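Umov Surgical Robotics Student Club
Minutes of the ordinary meeting, August
Held in the teaching lab, Clostden building, 16:00
Status: approved with one correction (item 3, needle count)

Present: 16 members, the staff supervisor and the lab technician.
Apologies: received from two members of the data group.

1. Minutes of the previous meeting

Accepted. The action on spare cable ties was closed. The action on the storage cupboard key is still open and is carried forward.

2. Entry for the Nultgate student challenge

The entry form has been submitted in the autonomous subtask class. The club will enter one team of six. The class calls for a single interrupted stitch with an instrument tie, and marks are given for knot security, tail length and damage to tissue. Teleoperated runs may be used for training the policy but not for scoring.

It was asked whether the organisers would supply tissue or whether teams bring their own. The rules do not say. The team lead will write to Nultgate and report back.

3. Recording sessions

The data group reported 200 recorded episodes to date, of which 22 have been rejected. Most rejections were for dropped frames on the wrist view. The remainder were operator errors at the needle handover, and these will be kept in a separate folder in case they are of use for recovery training.

Needle stock stands at 22, all of one size. The draft minutes gave this as 16 and have been corrected.

Suture is being used faster than planned. Members are reminded to save the long offcuts for wrapping practice on the foam block and to put short ones in the sharps tray with the needles.

4. Knot tying

The group went through views from the wrist camera and the fixed camera.

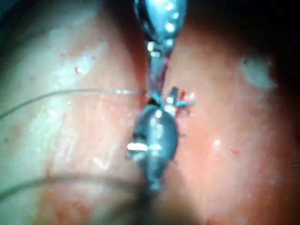
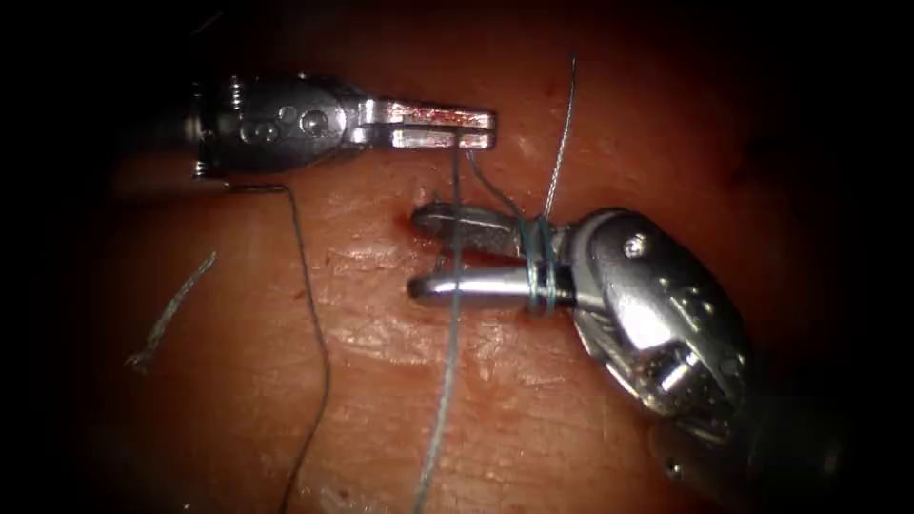
Wrist camera first, fixed camera second, with suture wound round the right gripper.

Reading time: 3 minutes

Discussion was mainly on the wrap stage. In the fixed view there are two turns on the right gripper, the jaws are open and the left gripper is holding the thread. The supervisor pointed out that the turns sit near the base of the jaws, and asked the group to compare wrap position across episodes before any more labels are written. If the position varies widely the stage should be split in two, wrap and slide.

The labelling sheet at present has one entry for "knot complete". Two labellers have been using it differently, one marking the last pull and the other marking the release of the thread. It was agreed that the release will be used from now on. Older labels will be redone by the person who made them.

On the wrist view, the blue tails stand clear of the instrument tips and can be picked out against the tissue. The pale thread running to the left is harder to follow where the surface is bright. A member proposed turning the light down. The technician would prefer to try a diffuser first, as the exposure settings are shared with the Sandberg rig and have to be put back after each session. Agreed to try the diffuser.

It was noted that the segmentation model also picks up strands close to the lens as instrument shaft. More examples with out-of-focus thread are to be added to the training set.

5. Policy training

The current model takes both camera views and the joint positions. On the foam block it finishes the first throw in 16 of 22 trials. It has not yet been run on tissue. The failures are mostly at the point where the second gripper has to reach for the free tail – the model hesitates, then closes early.

Two proposals were made. The first was to add a short pause before the grasp, in the recordings as well as at run time. The second was to crop the fixed view tighter. Both will be tried, one at a time, with the pause first. Results to be written up on the shared page in the usual table.

6. Lab rules

Gloves are to be worn for all tissue work, including setting out and clearing up. Grippers are to be wiped down before the arms are parked. Last month one set was left overnight and the jaw pivots were stiff in the morning.

The emergency stop must be within reach of a second person during every run. This applies to replayed episodes as well.

7. Actions

Team lead – write to Nultgate about tissue supply.
Data group – compare wrap position across the accepted episodes.
Labellers – redo "knot complete" on older files.
Technician – fit the diffuser and note the exposure settings before and after.
Model group – run the pause test on the foam block.
Secretary – chase the cupboard key.

8. Any other business

A request from first-year students to watch a session was approved, up to six at a time, standing behind the yellow line.

The meeting closed at 17:10. The next meeting will be in the same room, with the date to go out by email.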